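PLARNOW PRISONERS' SUPPORT GROUP
Minutes of the March meeting

The meeting opened at 7:10 p.m. The minutes of the last meeting were approved with one correction: the Cloutier hearing was postponed, not canceled.

1. Transfers
Two of the people we write to have been moved out of the Plateck remand center. The families were not told where. Our lawyer has asked the prison service in writing and has had no answer so far. Letters sent to the old address are coming back unopened.

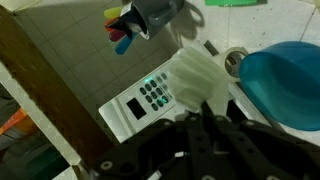 Agreed to hold all mail for both until an address is confirmed. The parcels already packed will stay with the families.

2. Petition
The petition for an open appeal in the Cloutier case stands at around 700 signatures. It goes to the justice ministry at the end of the month. A short cover letter was read out and accepted - the line on prison medical care will be moved to the top.

3. Letter writing
Members sent 39 letters since the last meeting. Cards in the prisoners' own language are still the ones most likely to get through. 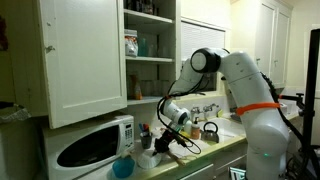 The Fakura appeal was discussed next. The family has asked for no publicity before the ruling, and the group will respect this. The next envelope session will be at the kitchen counter, the one with the white robotic arm with the orange strap. Bring pens and stamps.

4. Money
The legal fund holds $59 after printing costs. A collection will be taken at the next meeting.

The meeting closed at 8:45 p.m.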